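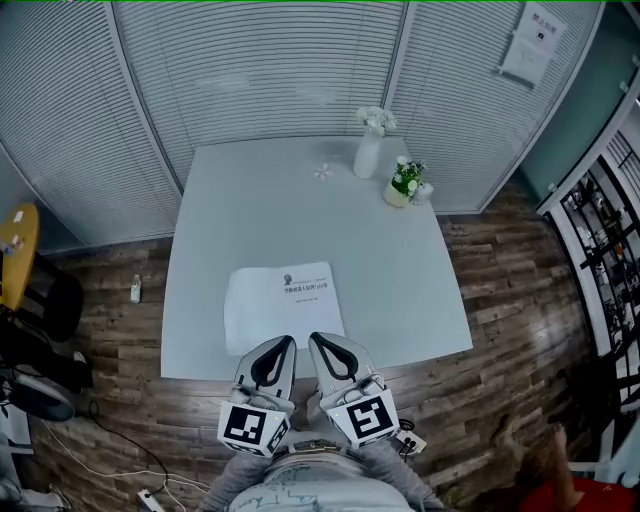

Okay, flower people, I need to talk about small arrangements again, because I've been thinking about them all week and my family has stopped listening. For years I believed a table needed one big bouquet in the dead center or it didn't count. Then I started doing the tables for our study room at Gultbridge and changed my mind completely. A tall white vase with a small bunch of white flowers, set toward the back edge, and a short cream pot with green leaves and white blossoms a little in front of it. On a white table! I was so sure it would disappear, and I love it.

2/ The height difference does most of the work, I think. If both were the same size your eye would just bounce between them. I spent 15 minutes scooting a pot back and forth the first time I tried this at home (my tea went cold, no regrets).

3/ Also, keep the flowers to the far half so people can still spread out their papers. I learned this at my old job at Charbonneau, where we had a gorgeous centerpiece that everybody moved to the floor by 9 in the morning.

4/ And I've gone soft on the single bloom lying flat on the table. I used to sweep those up right away. Now I leave one if it's still pretty, and it makes the whole thing feel less stiff.

5/ Somebody asked about budget. My last vase was $15 from Catell, and the flowers are whatever white ones look perky at the market in May. Tell me what you put on your tables, please, I want to see all of them!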